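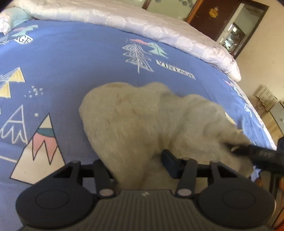 Work With Us > Paid Sessions > Bedding and Laundry

Wanted: people who fold blankets (well or badly)

Posted in March by the Rowlands Home Study desk

Rowlands is looking for 20 adults to come to our rooms in Drendmont and deal with bedding. You will be given a made-up bed, a blanket or throw that does not want to cooperate, and two hours. We will pay you for this, which is more than your family ever did.

The study looks at how ordinary people handle soft things at home: shaking out, folding, bunching, giving up. Plush throws are of special interest. They have no obvious front, they hide their own corners, and they fold into something the size of a sheep. If you have a method, bring it. If your method is to roll the thing into a ball and shut the closet door, we need you even more. 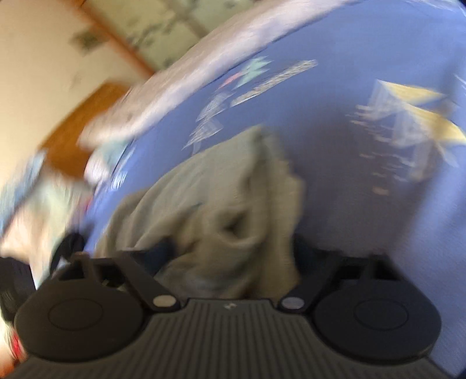
Each session has 2 parts. In the first you fold, spread and refold at your own pace while we keep quiet. In the second we ask you to do it again the way you would with guests at the door. A short chat follows, mostly about fitted sheets — feelings run high.

You should be 18 or older, able to stand and bend for most of the session, and fine with fuzzy fabrics and cheerful patterns. Hotel housekeepers are welcome but will be put in their own group, for everyone's morale.

Pay is $65 per session, handed over when you leave. Parking is free behind the Lorklow building, entrance on the left, and the door sticks. Coffee is provided and has been described as hot.

To apply, call the desk on extension 659 between 9 a.m. and 4 p.m. and tell us what is on your bed right now. Spots are filled in the order people call. No résumé, please.

Recent listings
Towel folders, evening sessions, Drendmont
Sock sorters wanted (1,000 socks, few pairs)
Fikier pillow survey: side sleepers
Front desk cover, Lorklow building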